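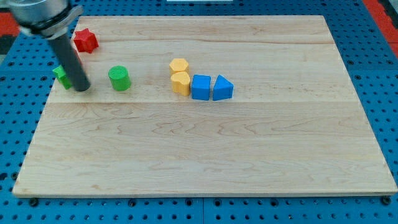
Star block and some of its friends out on the big wooden board

Hi Brynhildur,

August already, so you're due an update on the shape blocks, and I have a lot to tell you! I'll try to keep it in some kind of order, but you know me.

First, the board. I went back and forth on this for weeks (you got at least one long email, sorry) and ended up with the big pale one made of joined planks. The grain goes all loopy and wavy in the lower part, almost like the lines on a hiking map, and the upper part is much plainer. I was worried the pattern would make the shapes harder to pick out, but red and green both stand up to it fine. We've been using it flat on the blue perforated work surface. It's got a few little brownish marks near one corner and I'm leaving them alone. Sanding them out would mean refinishing the whole top, and I'd much prefer to spend that money on blocks.

The blocks themselves! We're at red, green, yellow and blue, and those are the colors we're sticking with. I did get samples of an orange from Sawatzky, and it was gorgeous, but next to the red it was hopeless in the evening. The star is still my favorite. It's nice and thick, so the points have real sides to them and you can feel your way around it with your eyes shut. It also takes the longest to finish, with all those inside corners to get smooth. Vendeck quoted us for doing the stars by machine and the price was silly for a run our size, so I'm still doing them by hand in the mornings before the phone starts.

Money: of the $400 you set aside for finishing supplies, I've spent most of it on paint and the rest is going on sandpaper. I'll send the receipts in one batch, as you asked last time. The paint came from Stetico, and I'm happy with it. The green went on a bit streaky at first, but a second coat sorted that out and I've changed my notes so I do two coats on everything from now on.

What's behind: the storage box. Ototano had 2 designs for us, and I didn't love either one. The first had a lid that pinched my thumb every single time, and the second was so deep that the small pieces ended up at the bottom under everything else. They're drawing up a shallower one now, with the lid coming off completely. I'd hoped to show it to you with this report, but it'll have to be the next one.

Next up is the activity sheet to go with the set. I've got 4 layouts sketched (sort by color, find the match, build a path across the planks, and one with the pieces spread all over the board), and I'd love your opinion on the path one before I draw it up properly. It may be too fiddly for the younger kids. If you have half an hour, call me any time after 2 and I'll read it out to you.

Talk soon, and thank you again for being so patient about the box!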